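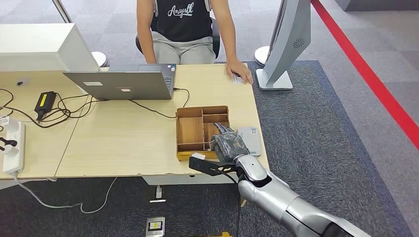
Odik Student Robotics Project
Interim report to the Tosorden Fund
2022-09-24
Prepared by Karlijn Groen, project lead

Work since the May report

The team has moved from driving the arm by hand to recording full sorting runs. The task is the one in our proposal: pick up a small item from the desk and place it in the correct compartment of a wooden organizer. We have 451 recorded runs on disk, and 50 of them are set aside for testing and are not used in training.

Harsh Sachdeva and Shanti Kanaujia split the recording work. Harsh wrote the script that checks each run for missing video before it is saved. Three early sessions had to be thrown out when the clock on the laptop drifted from the clock on the arm controller. That is fixed, and the check now runs at startup.

Gripper and hand

The proposal asked for a comparison between a parallel-jaw gripper and a five-finger hand on the same task. Both are in use. The gripper is easier for new students to learn and most of the runs so far were made with it. Wrapped packages are the hardest items for it, as the plastic slides in the jaws if the grip is off center.
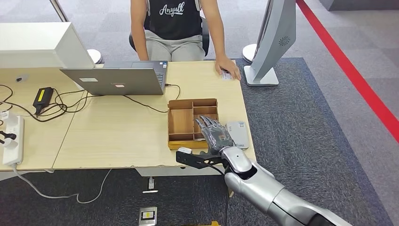

The hand has taken longer. Henryk Ziółkowski rewrote the finger calibration twice, and the thumb still closes a little late. We plan to record the same item list with the hand so the two sets can be compared directly.

Budget

We have spent $2938 of the equipment line, mostly on the mounting bracket, cables and a spare wrist cover. Nothing has been moved between lines.

Problems

Cable routing at the desk needs work — a snagged cable ended one session early. Meenakshi Uniyal is drawing up a new layout with the cables run underneath.

Next period

Finish the hand recordings, train the first model on the gripper runs, and test it on the held-out set. Two students will present the results at the Wonitz student meeting. We would also like to ask whether the fund can approve a second organizer with deeper compartments. Shanti will send the quote separately.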